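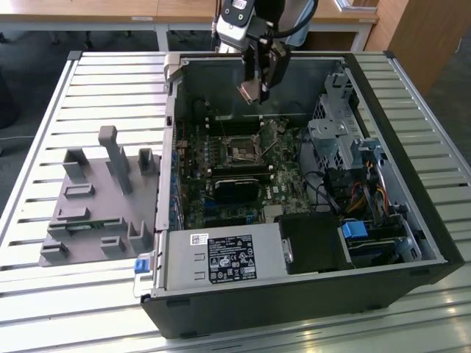 Teardown cell, gallery 2: desktop towers

The Noditz cell records demonstrations of desktop disassembly for a policy trained by imitation. An operator drives the arm by teleoperation; joint positions, gripper width and the fixed view are logged together. The September set holds 74 episodes on towers, each limited to 400 seconds. Other galleries cover laptops and loose drives.

Case on its side, side panel off, gripper over the upper part of the motherboard. The CPU socket is empty; the retention bracket and lever are in place. Dell logo printed on the board near the lower right.

Fixture plate, left of the case: 3D-printed, gray, with raised posts and slots. A small green circuit board is in one of the slots. Plate files are under Etgate/fixtures, revision 2.

Cables are left as found in each case. Episodes in which the fingers snag a cable are kept and tagged, and the tag is available as a filter in the loader. Episodes stopped by the operator are stored separately and do not count toward the 74.

Comments (3)

gekska_lab: Is finger force logged, or only width? We get a lot of slips on memory modules with parallel fingers.

Noditz cell: Width and motor current. No force sensor on this gripper. Current is noisy below the contact threshold, so we low-pass it before training.

Dambrauskienė: Episode 1787 in the combined index has a timestamp gap near the end. Can you check it against the raw log?

Contact: Noditz cell desk | © Noditz | Back to top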